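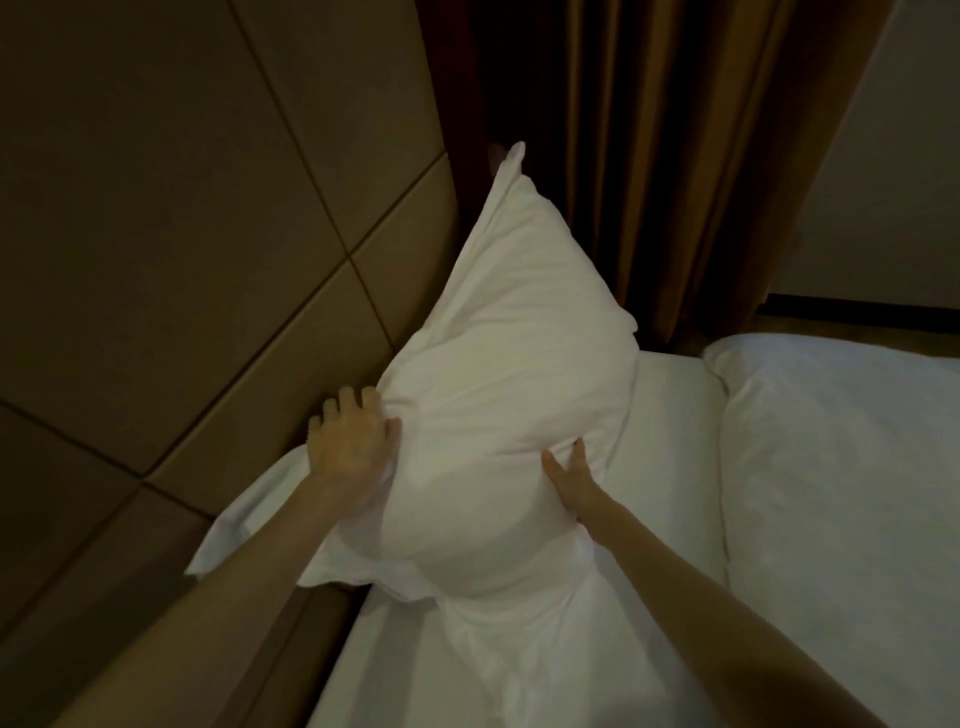

グリッパーを比べたいのに、どうして素手のデータがいちばん多いの、とFulvio Galliに訊かれました。もっともな疑問なので、READMEの頭で先に答えておきます。ベッドメイクって、人の手がどこをどう持っているのか、やっている本人もよくわかってないんですよ! 私も最初はグリッパー同士だけを並べて「こっちのほうがよく掴む」とか言っていたんですが、そもそも掴む場所が悪いのか指が悪いのか区別がつかなくて、結局、人の手の記録を基準に置くことにしました。

Pusach 寝具ハンドリング比較データ

カテゴリ：ロボットハンド ＞ 布・柔軟物 ＞ データカード

中身について

クリップは全部で3,477本です。素手、Flatix(薄い板状の二本指)、Kombo(二本指に吸着パッドを足したもの)の三種類で、アームとコントローラーはどちらのグリッパーでも同じ、Voltonを使っています。素手のぶんは頭部視点のカメラだけ。グリッパーのぶんには手首のカメラも付きます。フレームレートは60 fpsに統一しました。最初の週だけ違う設定で撮ってしまい、混ぜると時刻合わせが面倒だったので、そのぶんは思い切って全部外してあります(もったいなかった…)。

作業は枕と掛け布団の二系統です。枕は両側から挟んで立てる、形を整える、ベッドの頭側に置く。掛け布団は寄ったところを伸ばす、端を引く、たたむ。動画の途中で作業が切り替わるものは、切り替わりの位置で分けています。

試してみた感想

Flatixは掛け布団の端をすくうのがうまいです。指先が薄いから、マットレスとの隙間にすっと入ってくれる。ただ枕はだめでした。カバーの布だけつまんで中身が残る、というのを何度もやります。つまむ力を上げるとカバーのしわがひどくなるし、下げると滑るし、ちょうどいいところを探しているうちに半日終わりました。

Komboは逆に枕が得意で、50回連続の持ち上げで落としたのは最初のほうだけ。吸着は布だと空気が漏れるので期待していなかったんですけど、横ずれを止める役にはけっこう立つみたいです。でも指の付け根が太くて、壁際の枕を置くときにヘッドボードにこつこつ当たるんですよね。人間なら手首をちょっと寝かせて済むところなのに。
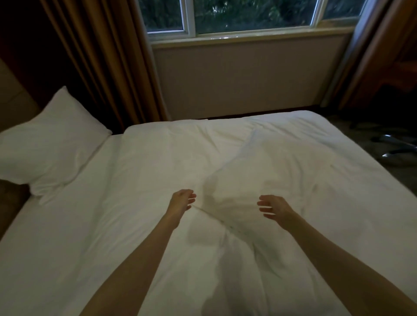 掛け布団の真ん中のしわは、どちらのグリッパーもまだ苦手です。素手だと、つまむのと手のひらでならすのを分けずにやっていて、ラベルを付けるときもどちらにするか迷います。今は「つまむ」「ならす」「両方」の三つにしてあって、「両方」が思ったより多いです。Flatixで「ならす」を真似させると、板の角が布に引っかかって新しいしわができます。角にシリコンのカバーをかぶせた版も録ったので、フォルダ名の末尾に_softと付いているものを見てください。

コントローラーのVoltonは、力制御のゲインを7月に一度変えました。変更前のクリップは74本あって、metaの gain_old が true になっています。グリッパー同士の成功率を比べるときは抜いてください。見た目の学習に使うだけなら、そのままで平気だと思います。

知っておいてほしいこと

・部屋はカーテンを引いたり開けたりしていて、全体に暗めです。白い布ばかりなので、露出が合っていないクリップもあります。
・素手のほうには力の値がありません。触覚グローブも一度考えたんですが、着けると布の持ち方が変わってしまうのでやめました。
・頭部視点なので、手の裏側の指はよく隠れます。親指の位置を推定したい人にはつらいかも。
・成功の判定は私が目で見て付けています。甘いと感じたら教えてください。

次はKomboの付け根を細くしたものを試すつもりです。部品がまだ届かないので、それまではシーツの角を録りためています。ラベルの間違いや読み込めないファイルがあったら、クリップ番号を添えてIssueに書いてもらえるとすごく助かります!

最終更新：2023年9月26日(火)

関連ページ
Flatix 指先カバーの型紙と取り付け手順
Kombo 吸着パッドの交換メモ
Volton ゲイン設定の変更履歴
手首カメラと頭部カメラの時刻合わせ
タオルたたみ編データカード(準備中)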